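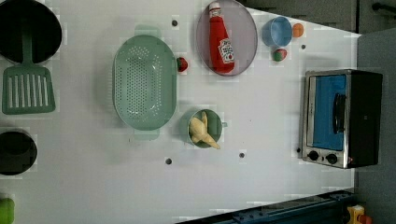
Desta Ayele thinks the drift on the moisture rig is in the balance and has nothing to do with the oven, and wants the blanks repeated before anyone touches the thermostat.

8 June 2021

Fair point, so blanks first. Three empty dishes, dried at 105 °C, cooled in the desiccator, weighed on the Kurner. Spread between dishes 2 mg, no trend over the morning. Balance is fine as far as I can see. Warm-up time was the full hour – last week it was not, and Osaze's first set should be struck out.

Oven next. Display says 105, the reference probe on the middle shelf says 105, the probe on the bottom shelf at the back reads low and keeps hunting. Door seal is hard along the hinge side. It is the original from 2007 according to the plate. Breditz still list the part; order raised, code in the parts folder.

Clay samples (Song pit, upper bed): 50 g wet each, split by quartering. Middle shelf reached constant mass overnight. Bottom shelf had not, and lost more on a second spell. This accounts for most of the disagreement with Tsehay's figures, as she only ever uses the middle shelf. The Joren clay is coarser and I did not see the effect there.

Not explained: dish B came out heavier than its blank after cleaning. Possibly residue in the rim. Soak in dilute acid, rinse, dry, reweigh. If it is still high, scrap it.

Grímur asks whether we can go hotter to save time. Not with these clays – we would start driving off bound water and the numbers would no longer compare with the September set.

To do
- bottom shelf out of use until the seal is changed, label on door
- rerun Song samples 4 and 7, middle shelf only
- new silica gel, present lot is mostly pink
- Hagos to send the old calibration sheet for the bottom probe

Lids: write the number on the dish as well. Two were swapped on the tray and I had to work back from the tare weights.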